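Vusby community share offer closes fully subscribed

Jul 25, 2023

Vusby Football Club is delighted to announce that its first community share offer has closed with every share taken up. The money raised will pay for a new covered stand at Restwood, the club's home ground, with work due to start in September.

The offer brought in 169 new shareholders, among them season ticket holders, parents of junior players and former Vusby supporters who have moved well away from the town. Shares cost £50 each and every holder has one vote at club meetings, however many shares they bought. We are thrilled with the response!

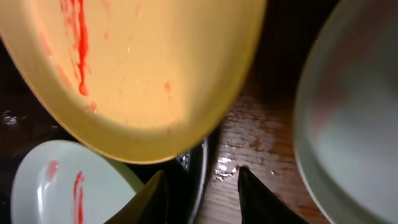 Matchday income has grown at Restwood for two seasons running, helped by bigger home crowds and a much busier clubhouse kitchen. On wet Saturdays, though, a good part of the ground is simply too exposed, and we know some families stay at home. The new stand will have 90 seats under cover, with level access from the car park side and space for wheelchair users at the front.

Himport, the club's shirt sponsor, has also renewed its support for the coming season. Its contribution goes to the women's and junior sides, which will save up to 25 per cent on pitch hire at the Lemma sports hall over the winter.

What happens next

- Share certificates will be posted to all new holders before the first home league match.

- The old terrace rail comes down first, and the turnstile end will stay open throughout the work.

- The clubhouse will serve hot food before and after every home game, as it did last season. 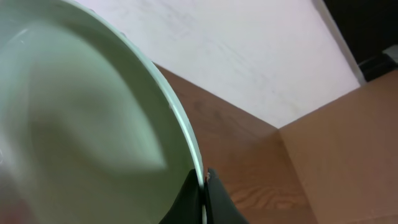

Season tickets

Season tickets for both senior sides are on sale now from the club office at Restwood. Prices are held at last year's level, and under-16s get in free with a paying adult.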